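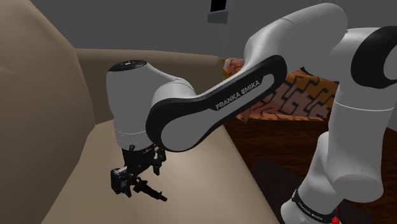

Workshop notebook: place cards and table stationery
24 April 2020
Entry by Jagadeesh Nambiar

Purpose of the session: to settle the paper and lettering for the Stulard anniversary dinner, now moved to June. The hosts have asked for folded place cards, one menu per table and a short printed verse to stand beside each setting.

Stock. Two papers were compared, the Anen ivory and the heavier Bergmann white. The Anen folds cleanly along the grain but shows a slight crack when folded across it. The Bergmann must be scored first in either direction. Ink from the broad nib feathered on the Anen at the start of each downstroke. The same ink, thinned less, sat well on the Bergmann and could be handled after 8 minutes without smudging. A second sheet gave the same result.

The Bergmann white is therefore adopted for the place cards. The Anen is kept for the verse, which will be printed and not lettered by hand. An order for 1000 sheets of the Bergmann has been prepared and awaits signature. It covers the Urnent reception as well, so the sheets should be stored flat and the packets marked with both names.

Lettering. Surnames of more than ten letters do not fit on one line at the present size. The first name will be set above the surname in every case, so that the cards match along the table. Titles are to be left out unless the hosts' list shows them. The list received has two spellings for one of the guests, and a query has been sent.

Verse. The hosts supplied eight lines. Set at the size of the menu text, they run over the fold. Options noted: reduce the type, or use the first four lines on the card and print the whole verse on the back of the menu. The second is preferred here. The rhyme closes properly at the fourth line and the card can be read at arm's length. The hosts' agreement is required before the plate is made.
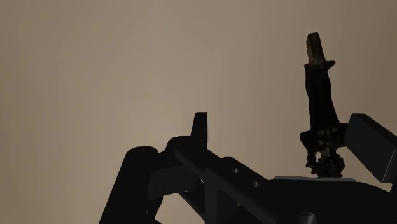
Should the place cards be lettered before the seating plan is final?
The names may be lettered as soon as the spellings are confirmed, but table numbers are to be left off until the plan has been signed by the hosts.

Outstanding: reply on the spelling; reply on the shortened verse; a new scoring blade, the present one having dragged on the last few cards. The green ribbon samples have not arrived. The ivory offcuts are in the second drawer and may be used for pen trials.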